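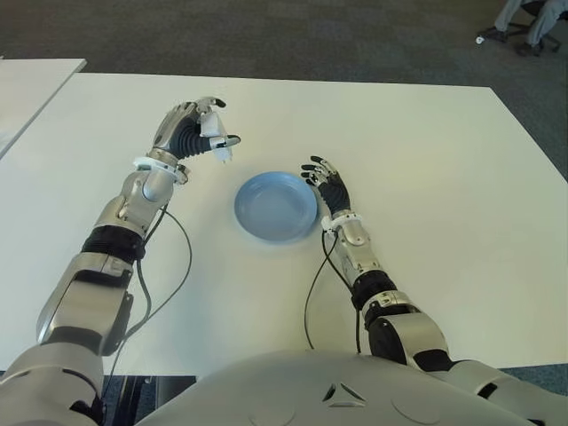

## 4. テーブルの設置と浅皿の配置

本章では、Hakesel テーブル(白、長方形天板)の設置後の確認、および Plesar 浅皿(ライトブルー、丸形)の配置、取り上げ、清掃、保管の手順を示す。テーブルの組立ては第3章、Kurko 収納ラックの取付けは第6章を参照のこと。

### 4.1 用語

| 用語 | 意味 |
|---|---|
| 天板 | テーブル上面の平らな部分 |
| 手前縁 | 使用者が立つ側、または座る側の天板の縁 |
| 奥縁 | 手前縁と向かい合う天板の縁 |
| リム | 皿の外周の立ち上がった部分 |
| 見込み | リムの内側にある、皿の底にあたる面 |

本章で「左」「右」と記す場合は、手前縁側から天板を見たときの左右をいう。

### 4.2 設置場所の確認

1. 床面に段差、敷物の継ぎ目の浮き、配線の盛り上がりがないことを確認する。
2. テーブルを設置位置に置き、すべての脚を床に接地させる。
3. 天板の四隅を順に手のひらで押し、がたつきの有無を確かめる。
4. がたつきがある場合は、該当する脚のアジャスターを回して調整する。調整後、手順3をもう一度行う。
5. 水準器を天板の中央に置き、長辺方向と短辺方向の両方で水平を確認する。

**注記:** カーペット敷きの床では、設置直後から脚がわずかに沈む。設置後 16 時間が経過した時点で手順3から5までを再度実施すること。毛足の長いカーペットの上では、付属の脚用プレートを使用する。

**注意:** テーブルを移動するときは、必ず天板の上の物をすべて降ろし、2 人で短辺側を持って持ち上げる。引きずると、アジャスターの破損や床面の損傷につながる。

### 4.3 テーブルを並べて使う場合

同じ室内で複数のテーブルを使用する場合は、天板どうしを密着させる配置と、すき間を設ける配置のいずれかを選ぶ。

- **密着配置:** 連結金具(別売)で天板の裏側を固定する。金具を使わずに突き合わせただけの状態では、継ぎ目の上に皿を置かないこと。
- **離隔配置:** すき間は床が見える幅とし、掃除機のノズルが入ることを確認する。最小のすき間は 10 cm とする。

離隔配置では、それぞれのテーブルについて 4.2 の確認を個別に行う。一方の高さを変更しても、他方の調整は不要である。

### 4.4 天板の準備

皿を置く前に、天板の表面を次の手順で清掃する。

1. 乾いた柔らかい布で、奥縁から手前縁へ向かって表面の粉じんを拭き取る。
2. 汚れが残る場合は、水で薄めた中性洗剤を布に含ませ、固く絞って拭く。
3. 水拭きを行い、洗剤分を取り除く。
4. 乾いた布で水分を拭き取る。
5. 表面を斜め方向から見て、拭き筋、水滴、細かな砂粒が残っていないことを確認する。

つや消し仕上げの白い天板では、正面から見ただけでは水滴を見落としやすい。窓または照明の光が反射する角度で確認すること。

**注意:** メラミンスポンジ、研磨剤入り洗剤、溶剤を使用しないこと。つや消し面の一部だけに光沢が出た場合、元の状態には戻せない。

### 4.5 浅皿の点検

1. 皿を両手で持ち、リムの全周を目視する。欠け、ひびがある皿は使用しない。
2. 見込みの面に汚れ、洗剤の残り、水分がないことを確認する。
3. 皿を裏返し、底面に砂粒などの異物が付着していないことを確認する。
4. 清潔な乾いた布で底面を拭く。

見込みはリムと比べて色がやや濃く見えることがある。これは面の傾きと光の当たり方によるもので、変色ではない。照明の位置を変えても濃淡の境目が動かないときは、4.9 の表に従って処置する。

### 4.6 配置の手順

皿は天板の中央付近を標準位置とする。左右への多少のずれは使用上支障がない。

1. 皿のリムの左右両側を持つ。見込みの内側には指を入れない。
2. 皿を水平に保ったまま、標準位置の真上まで運ぶ。
3. 底面を天板と平行に保ち、ゆっくり下ろす。
4. 底面全体が接地したことを確かめてから、左右の手を順に離す。
5. リムの一点を指で軽く押し、皿が揺れないことを確認する。
6. 揺れる場合は皿を持ち上げ、底面と天板の両方に異物がないか調べる。
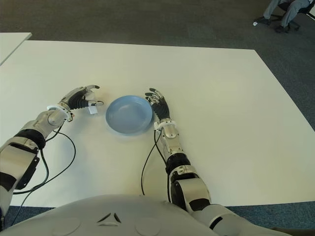

位置を修正するときは、天板の上で皿を滑らせず、いったん持ち上げて置き直す。底面に細かな砂粒が付いたまま滑らせると、天板に円弧状の擦り傷が残る。

縁の近くに置く必要がある場合は、リムの外側から天板の縁まで 5 cm 以上の距離を確保する。この寸法は手前縁、奥縁、左右の縁のすべてに適用する。

**注記:** 丸形の皿には前後の向きの指定がない。裏面に刻印がある皿でも、刻印の向きをそろえる必要はない。

**注意:** ケーブル類を天板上に通す場合は、皿の底面とケーブルが重ならないようにする。ケーブルに乗り上げた皿は傾き、内容物がこぼれるおそれがある。

### 4.7 取り上げの手順

1. 皿の内容物を確認する。液体が入っている場合は、先に別の容器へ移す。
2. リムの左右両側に指をかけ、親指をリムの上側に添える。
3. 片側だけを先に浮かせず、左右を同時に持ち上げる。
4. 皿の底面が天板から完全に離れたことを確かめてから、水平方向へ移動する。

片手で取り上げる場合は、親指をリムの上面に、残りの指をリムの下側に当てて保持する。片手での取り上げは、皿が空のときに限る。

底面と天板の間に水分があると、皿が吸い付いて離れにくくなる。無理に引き上げず、皿をごくわずかに回してから持ち上げること。この場合に限り、天板上で皿を動かしてよい。取り上げ後は天板を乾拭きする。

### 4.8 使用後の清掃と保管

1. 柔らかいスポンジと中性洗剤で、見込み、リム、底面の順に洗う。
2. 流水ですすぐ。
3. 水切りかごに立てて乾かすか、布で拭く。
4. 乾燥を確認してから収納する。

浅皿は、底面を下にして Kurko 収納ラックの棚に重ねて保管する。重ねる枚数は最大 10 枚とする。Beneš シリーズの深皿とは外径が異なるため、同じ山に混ぜないこと。混在して重ねると、上側の皿が下側のリムに片当たりする。

皿の間に保護シートを入れる場合は、外径がリムより小さいものを使用する。リムからはみ出したシートは、取り出しの際に隣の山に引っかかる。

**注意:** 湿ったまま重ねないこと。見込みと底面の間に水分が残り、輪状の水あかの原因となる。

### 4.9 不具合と処置

| 状態 | 考えられる原因 | 処置 |
|---|---|---|
| 皿が揺れる | 底面または天板上の異物 | 皿を持ち上げ、両面を拭く |
| 異物を除いても揺れる | 底面の変形 | 別の皿に交換して比較する |
| 別の皿でも揺れる | 天板の反り | 使用を中止し、販売店に連絡する |
| 内容物が一方に寄る | 天板の傾き | 4.2 の手順3から5を行う |
| 天板に輪状の跡が残る | 水分または洗剤の残り | 4.4 の手順2から4を行う |
| 見込みに輪状の跡がある | 水あか | クエン酸水溶液で拭き、流水ですすぐ |
| 見込みの濃淡が照明を変えても動かない | 着色汚れ | 中性洗剤で再洗浄する |
| リムに欠けがある | 衝撃 | 使用を中止し、廃棄する |

クエン酸水溶液は皿にのみ使用する。天板に付着した場合は、直ちに水拭きすること。

### 4.10 定期点検

天板の水平、アジャスターの緩み、脚の沈み込みを毎月点検し、巻末の点検表に記入する。6月から9月の間は湿度の影響でカーペットの沈みが増える場合があるため、水平の確認を月2回とする。

点検表の「天板」欄には、擦り傷の有無と位置を記入する。位置は、手前縁と左の縁からの距離で表す。補修を行った場合は、使用した洗剤の種類も併記する。

本章の改訂担当:Njoroge Okoth(手順)、Joyce Kioko(用語、点検表)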